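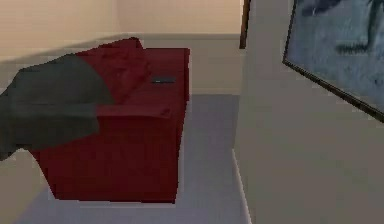 When people have to leave home because of a war, they often need help with very simple things – food, clean water, medicine and a safe place to sleep. Groups that bring this help are called relief organisations. Their supplies have to be packed so that helpers can find them quickly. Colour is one way to do this. A large red box, like the dark red one here, is easy to tell apart from boxes of other colours, so a relief centre might choose red for bandages and blue for blankets.

How does help reach a town?

The town of Erkorden took in 2524 people one January. Many were children. The relief group Hunik sent 36 trucks from its storehouse in Fleury, and the journey took 19 hours. Drivers stopped at checkpoints, where guards looked at their papers. Under the rules of war, both sides must let help for civilians pass. A civilian is a person who is not a soldier.

Where do families stay?

Some families stay in tents or school halls. Others are given a room in the home of someone they have never met. This is called hosting. Hosts learn a few words of their guests' language and agree with them on the rules of the house.
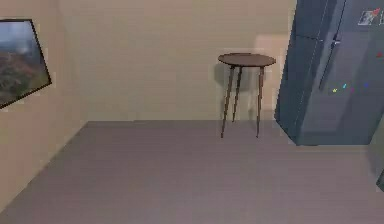 Thiện Doãn remembers being 10 when a family in Erkorden took him in, and says the hardest part was not knowing how long he would stay. His hosts marked his birthday on their calendar, and he began to feel that he had neighbours again.

Words to know

Refugee: a person who has had to flee to another country to be safe.
Convoy: a group of trucks or ships travelling together.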